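Stories > Short Fiction > Plosell Review

Fiction Essays Poems Archive Submit

The Weight of the Piano

by Liette Lapointe

2018-05-08

My aunt left me the piano and my brother the house, so for a while the piano stayed where it was. Then he found a buyer and called me in December to say I had until the end of the month.

I lived on the third floor over a bakery. I measured the stairs twice and wrote the numbers on my hand. The mover I called, a man named Nyamweya, asked me what kind of piano it was. I told him an upright, a Trirnitz, black.

"Those are heavy," he said. "Who plays it?"

I said I did. I had taken lessons for one winter when I was six.

He came to my aunt's house with his son and a long strap. My brother stood in the kitchen drinking coffee and did not take his coat off. The rooms had been cleared except for the piano and the bench, and there was a square of darker carpet where the sofa used to be. Nyamweya lifted the lid and pressed one key. Then he closed it and walked around to look at the back.

"There's something in here," he said.

He took off the lower panel. Inside, tied with kitchen string, was a stack of envelopes. My brother put his cup in the sink and came in.

They were full of money, mostly fives and ones. My aunt had written a date on each envelope and the word "lesson." She had gone on putting away the price of a lesson long after I quit. My brother counted it on the bench and got 1118 dollars. He counted it again.

"It's in the piano," he said at last. "So I guess it's yours."

"You can have half."

"I got the house," he said. He put his cup in the dishwasher, which was already unplugged, and went out to start his car.

It took nearly 60 minutes to get the piano up my stairs. On the second landing they had to stand it on its end, and the woman from the bakery came out and watched with flour on her arms. Nyamweya's son went up backward and talked the whole way about a girl in Flumik, where his cousins lived. His father did not say anything until it was against my wall.

"Let it sit before you have it tuned," he said. "It has to get used to the room."
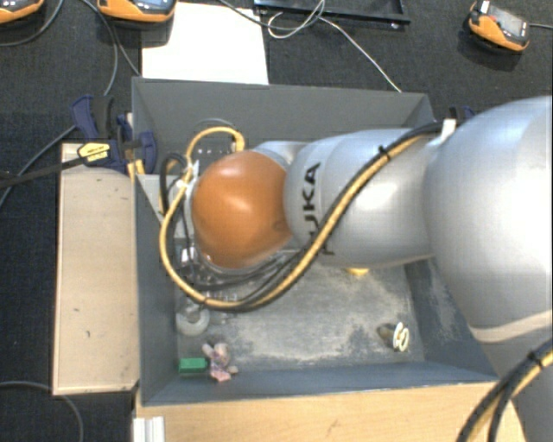

KUKA arm at a gray bin.

I paid him out of the envelopes. He looked at the small bills and put them in his shirt pocket without counting.

After they left I sat on the bench with my coat on. The bakery was closing and I could hear them stacking trays. I remembered one song, or the right hand of it, and I played that. Two of the keys stuck. I played it again, slower, and left those notes out.

In the morning I called the teacher. Her daughter answered and said she still took a few students. I told her I was paid up for a while.

Recent stories
Snow Tires
What the Dentist Heard
A Room in Flumik
The Last Bus Out
My Father's Ladder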